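Work, Machines and Other People
Session 6 handout: The tool crib at Brorthorpe

Please read before the seminar. Last year's group told me they had read it and then asked who Ghauri was, so please read to the end.

Background

Brorthorpe is a repair depot. Things with motors in them arrive broken and leave less broken. In the middle of the building is the tool crib, a counter with shelves behind it, where for many years you asked a person for a spanner and got a spanner, usually with a remark. The depot employs 290 people and holds slightly over 1000 hand tools on the crib's books. How many it holds on the shelves was a different question, and the reason management started reading brochures.

The plan, known as Danito, was to have a robot arm sort returned tools and put them back. Fitters would drop whatever they had finished with on a table at the end of the shift. The arm would pick it over during the night. The crib staff, two on days and one on nights, would be "released for higher-value activity", a phrase you should underline now and come back to.

What the job turned out to contain

Anum Awan spent March at the depot, sitting with the crib staff and writing down what they did. Her notes run to 23 pages, and handing out tools takes up less than one of them. The rest is things like knowing that a fitter who asks for the big adjustable wants the middle one, or spotting a worn jaw by feel. Also untangling. People return tools along with whatever was in their hands or pockets at the time, and the table at six o'clock looks like the bottom of a kitchen drawer.

Ghauri, the firm that supplied the planning software, had asked for a list of items to be handled. It got a list of tools. Rehearsals were run in simulation before anything was bolted down, and somebody sensible insisted on adding clutter. 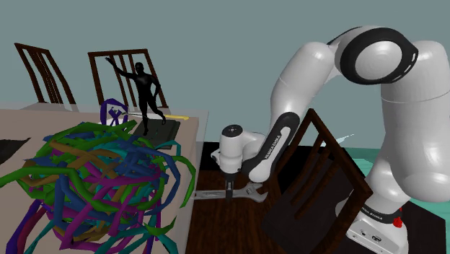
Fig. 1. Simulated rehearsal: gripper at the handle of an adjustable wrench, with a heap of tangled strands on the neighbouring table.

Notice which of the two the project plan covers. The wrench has a part number, a shelf and a line in the spreadsheet. The heap has none of these, and at Brorthorpe the heap was most of the evening.

After the switch

The arm now does the night sort. It is good at wrenches. Anything it declines goes into a grey bin, and the bin is emptied in the morning by the day staff, who have therefore been released to do the part of the job that was always the worst part. Nobody was dismissed. The night post was left unfilled when its holder retired, and the night fitters now sign out their own tools on a screen. They miss the remarks, or say they do.

Amna Paracha's paper on the Talliris warehouse (in the reading pack) calls this "the remainder": work which is left over once the describable work has gone. She argues that the remainder gets harder and is paid the same. The depot manager, shown a copy, said it was very interesting and asked if the bin could be bigger.

For the seminar

Bring a page on a job you have done yourself. Put down what the contract said, then what you did on an ordinary afternoon. Bar work is fine - we always get a lot of bar work.

Think too about who should have written that list for Ghauri, and whether they would have been given the time.

Reading: Paracha, sections 1 and 4. Awan's field notes are optional but funnier.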